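Slotted plastic baskets for a small produce stand: worth it?

Asked 2024-10-22

We run a little vegetable stand inside an office lobby in Fornmont. Wooden crates for the stock, gray plastic baskets with one metal handle for shoppers. The Trisdale rep wants us to switch to cloth bags and says the handles on ours won't last. I don't buy it. Has anyone worn one out?
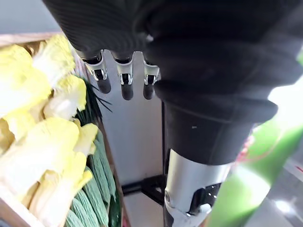
Laiba Ansari: Reps always say that. I've had 40 baskets since May and replaced none. What do you put in them?

Mostly potatoes, so they get heavy. The part I'd watch is the little fitting where the handle meets the rim. 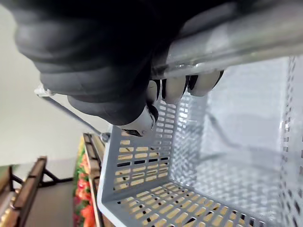
I tug on those when I close up. A drop of oil was suggested to me once – sounds like a good way to get oil on the beans.

Answer 1
Cloth is better. Everybody is going cloth.

Answer 2
Better for whom? Cloth bags walk out the door. A basket can sit on any table by the wall with its handle folded back.
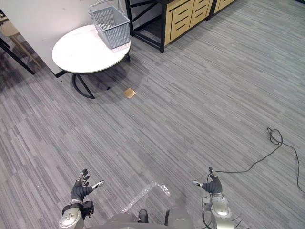 I'd keep yours and skip the Lelter refills too, whatever they're charging. Spend the money on deeper bins if your tomatoes sit below the beans.
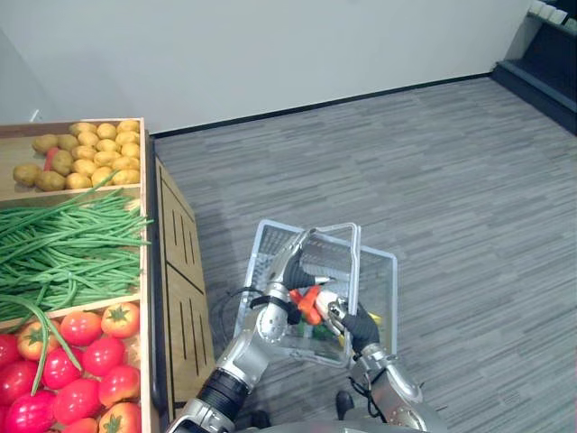 Bonifacio Arrieta disagrees about deeper bins: the bottom layer bruises and you find out 9 days later. He'd keep the baskets, though.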